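Zweiarmig vormachen: Wie ich dem Roboter das Tablett beibringe

Von Ursina Tanner

So, nachdem ich im letzten Teil nur über Verkabelung geschimpft habe, wird jetzt endlich ferngesteuert! Die Aufgabe für den Einstieg ist schön klein: blaues Ding vom Tisch nehmen, aufs runde Tablett legen, Hände wieder weg. Klingt nach fünf Minuten Arbeit, ich habe dafür den halben März gebraucht (und ziemlich viel Kaffee).
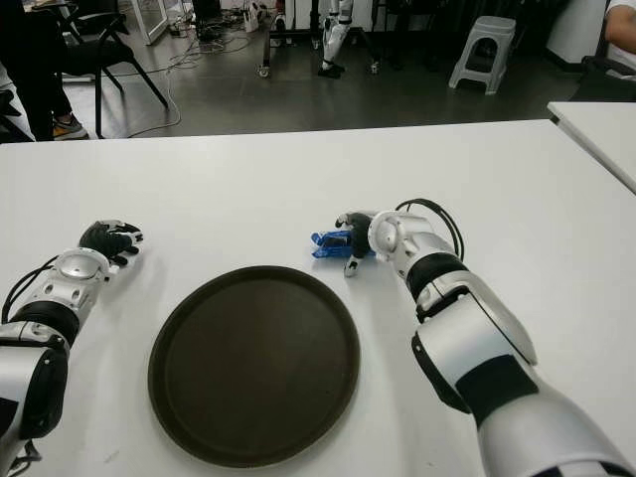
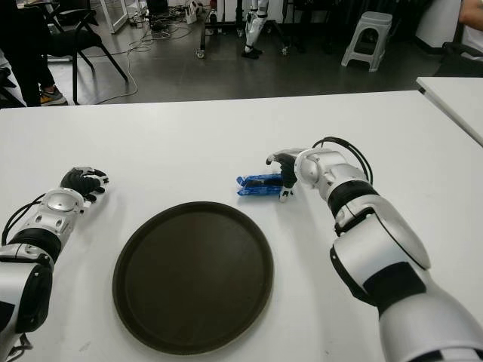
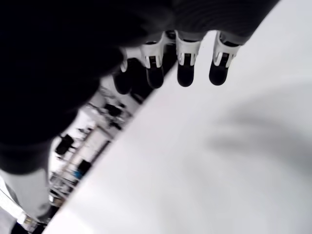

Ihr braucht zwei Arme mit Fingerhänden, eine Fernsteuerung, die eure Handbewegungen überträgt, eine Kopfkamera und mindestens eine Kamera am Handgelenk. Ich steuere mit den Handschuhen von Strebel und nehme mit Jatar auf, unserer kleinen Software hier bei Tonetti. Mit anderen Sachen geht das genauso, dann heißen die Knöpfe halt anders.

Schritt 1: Grundhaltung festlegen

Bevor ihr irgendwas greift, sucht euch eine Startposition und speichert sie ab. Bei mir liegen die Hände links und rechts oberhalb vom Tablett, Finger leicht gekrümmt. Jede Aufnahme beginnt dort, wirklich jede! Ich war anfangs schlampig und durfte 217 Durchgänge wegwerfen, weil der Roboter später schon beim Losfahren gezappelt hat.

Schritt 2: Einmal trocken durchfahren

Fahrt den ganzen Weg erst ohne Aufnahme ab. Achtet auf die Kabel an den Unterarmen, die brauchen in jeder Stellung genug Spiel. Und schaut dabei ins Kamerabild, nicht auf den Tisch. Der Roboter lernt ja später nur aus dem, was seine Kameras liefern. Wenn ihr den Gegenstand auf dem Monitor nicht findet, findet er ihn auch nicht.

Schritt 3: Langsam zugreifen

Mein größter Fehler war das Tempo. Mit der eigenen Hand schnappt man sich so ein Teil nebenbei, ferngesteuert wird daraus ein Stupser und das Ding rutscht davon. Also: von oben kommen, kurz stehen bleiben, Daumen und Finger gleichzeitig schließen, anheben. Die kurze Pause fühlt sich albern an, macht die Aufnahmen aber viel gleichmäßiger.

Schritt 4: Ablegen und sauber aufhören

Über dem Tablett erst absenken, dann öffnen. Fallen lassen gilt nicht! Danach zurück in die Grundhaltung und erst dort die Aufnahme stoppen. In Jatar ist das die Pedaltaste, und wer zu früh drauftritt, schneidet sich das Ende ab.

Schritt 5: Variieren, aber mit Plan

Verschiebt den Gegenstand nach jeder Aufnahme ein Stück und dreht ihn auch mal. Ich wechsle nach 4 Durchgängen die Tischseite, damit beide Hände drankommen. Sebastián Lucero aus unserem Team würfelt die Positionen lieber aus, das geht auch und macht mehr Spaß.

Wie viele Aufnahmen?

Mit 442 sauberen Durchgängen lief bei mir der erste brauchbare Versuch. Für unser Citmont-Projekt sind es inzwischen 1.343, da sind aber auch andere Gegenstände dabei. Fangt klein an, trainiert früh und schaut, woran es hapert. Bei mir war es fast immer das Loslassen, und dafür habe ich dann gezielt nachgedreht.

Verwackelte Aufnahmen sortiere ich übrigens gleich nach der Sitzung aus, am nächsten Morgen weiß ich nämlich nicht mehr, welche es waren. Fragen zur Pedalbelegung bitte in die Kommentare!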